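Search this forum... Search Advanced

Washing a bucket hat without wrecking the brim?

Posted 27 March 2023 by senari_sews

Hi all, long time reader, hardly ever post. My daughter lives in her bucket hat (black cotton, wide brim with all those rows of stitching going round) and after a summer of sunscreen and sweat the inside band is pretty revolting. The tag has been cut out so I've got no idea what it's meant to tolerate. I paid $68 for it at a little shop in Luston and I don't really want to find out the hard way.

Machine or hand? And how do you dry them so the brim doesn't go all potato chip on you?

---

robles_rd wrote:

Machine, cold, gentle cycle, inside a pillowcase with the end tied. I've done mine that way every couple of weeks for years and it's fine. People are way too precious about hats. It's a thing you wear in the dirt!

---

mothballs68 wrote:

Please don't put it in the machine. If the brim has cardboard or that stiff paper stuff inside, you'll get porridge. Give the brim a flick with your finger first. If it sounds crisp, sponge clean only. If it's floppy it's most likely just layers of fabric held together by the stitching and you can dunk it.

For the band: dish soap and an old toothbrush. Sunscreen is basically grease, so laundry powder doesn't do much to it. Work the soap in dry, leave it 20 minutes, then rinse in cool water.

---

senari_sews wrote:

Just flicked it, definitely floppy. So dunking it is. Does black run much? It's got pale trim around the edge of the brim and I'd be gutted if that went grey.

---

kettle_and_thread wrote:

Black can absolutely run, especially the first wash or two. Dab a hidden bit of the inside with a wet white hanky and see what comes off. If there's colour on the hanky, use cold water, be quick about it and don't leave it sitting in the tub. I've used the colour catcher sheets as well and I think they help a bit, though my sister reckons they're a con.

Drying is the bit that matters more than the washing, if you ask me. I put mine over an upturned mixing bowl with a tea towel on it, pull the brim flat with my fingers and leave it alone overnight. Out of the sun, or the black goes that sad brownish colour.

---

robles_rd wrote:

A bowl is too low, the brim just sits on the bench and goes wonky. You need something with height so it can hang free all the way around. I use a big preserving jar.

---

kettle_and_thread wrote:

A jar is too narrow though? You'd end up with a pointy crown. My bowl sits on a cake stand so the brim isn't touching anything, should've said that.

---

batel_backyard wrote:

You're both right, it needs to be tall AND round. A kid's ball sitting in a vase works a treat. I've got five hats in this house and they've all had a turn.

Similar one to yours, I think, it's got the pale edging too:

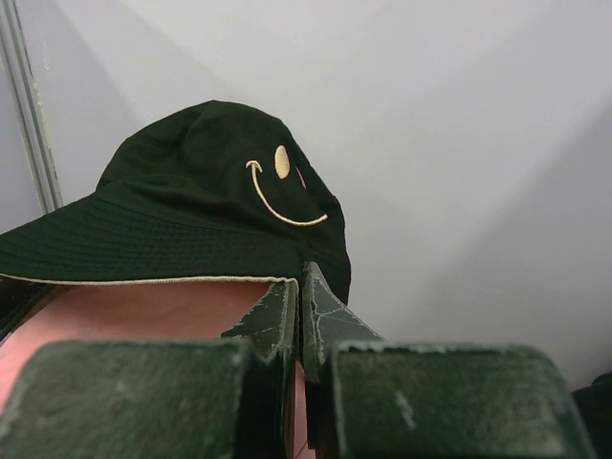

Black bucket hat with the smiley on the crown, up on something pink

The edging on these is the bit to baby. Don't scrub across it, go along it with the brush, otherwise the thread goes fuzzy. Same for the embroidery: turn the hat inside out before it goes in the water and leave the face alone unless there's a proper stain on it.

---

senari_sews wrote:

Oh that smile is so cute! Ours is plain on the crown so one less thing to worry about. Do you iron the brim at all or just let it do its thing?

---

batel_backyard wrote:

I don't bother, I like the crown a bit slouchy. If the brim's really gone wavy, hold a steamer over it and smooth it with your hand.

---

mothballs68 wrote:

I do iron mine, for the record. Brim only, medium, with a damp cloth over it, and follow the rows of stitching around. Takes 5 minutes and it looks new. Slouchy just looks slept-in to me, but each to their own.

---

robles_rd wrote:

Ironing a bucket hat. Now I've heard everything.

---

senari_sews wrote:

Update for anyone searching later. Hanky test came up slightly grey, so I did a cold dunk in the laundry tub, dish soap on the band, rinsed it 3 times till the water was clear. The trim is still cream, phew. It dried on a soccer ball in a flower pot and the brim's a tiny bit wavy on one side where I must have stretched it squeezing the water out. Next time I'll roll it in a towel. The band still has a faint mark at the front but she's happy and it doesn't smell like a gym bag anymore.

---

mothballs68 wrote:

Bit of bicarb paste on that mark before the next wash. Rinse it really well or you'll get white crust in the stitching.

9 members are following this topic

Contact us | Copyright Batel Home & Craft Forum | Back to top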